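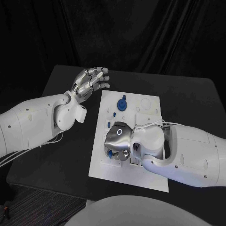
Ticket 1171
Subject: Invoices from Brilach print with the last column missing
Opened: Apr 29, 2024
Product: Brilach desktop, connected to the Keskinen label and document printer
Site: Barnska office, second floor
Priority: normal

Problem as reported
When we print an invoice from Brilach, the column "Total" is not on the paper. On the screen preview the column is present. It happens with all customers, and on both computers in the office. Delivery notes print correctly. The problem started after we changed the paper tray, but I am not sure that these two things are connected.

What I have tried
1. Restarted the printer and both computers. No change.
2. Printed the test page from the printer menu. The test page is complete, with all four corners marked.
3. Saved the invoice as PDF and printed the PDF. The column is there. So the printer can print it, and I think the fault is between Brilach and the driver.
4. Checked the scale in the print window. It says 100 percent. I set it to 60 percent only to see, and then the column appears, but the text is too small to read for our customers.
5. Removed the driver and installed it again from the Carnunari download page. Same result.

The log file shows this line each time I print an invoice:
WARN 771 page width differs from template width

I did not find this warning in the manual. For delivery notes it does not appear.

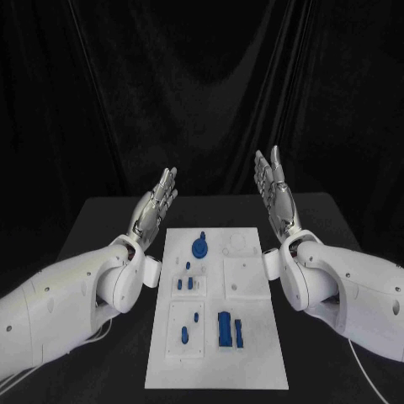 Reply from Carnunari Support
Thank you for the detailed steps. Warning 771 means that the invoice template is saved with one paper size and the driver reports another one. Please open Settings, Templates, Invoice and tell us which paper size is written there. Please also check the same field for the delivery note.

Update from the reporter
The invoice template says "Letter". The delivery note says "A4". Our tray has A4 paper, and the driver also says A4. I remember now that the invoice template was imported from our old installation in October – the delivery note we made new.

I changed the invoice template to A4 and saved it. The first print was still wrong. After I closed Brilach completely and opened it again, the column "Total" was printed in full, and the warning is not in the log anymore. I repeated it on the second computer with the same result.

One question remains: the credit note template is also imported and also says "Letter". I will change it today and write here if the margins move.

Status: waiting for reporter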